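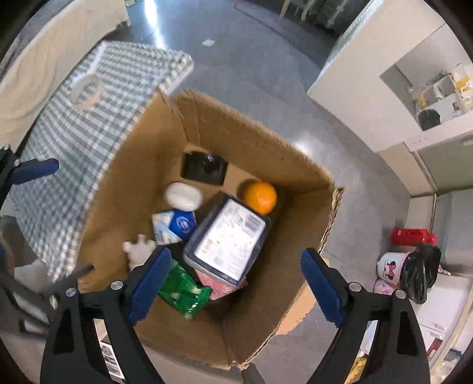 Mudei de casa em julho e, confesso, ainda tenho caixas por abrir no corredor! A minha amiga Boglárka Antal, que já vai na décima primeira mudança, jura que o segredo é começar pela cozinha (eu comecei pelos livros, claro, e jantei torradas durante 4 noites). Ela escreve em cada caixa o nome da divisão e guarda a lista no telemóvel. Eu escrevi "coisas" em quase todas – um erro que continuo a pagar sempre que procuro o saca-rolhas. Na próxima vez peço-lhe a lista emprestada, e talvez os braços também.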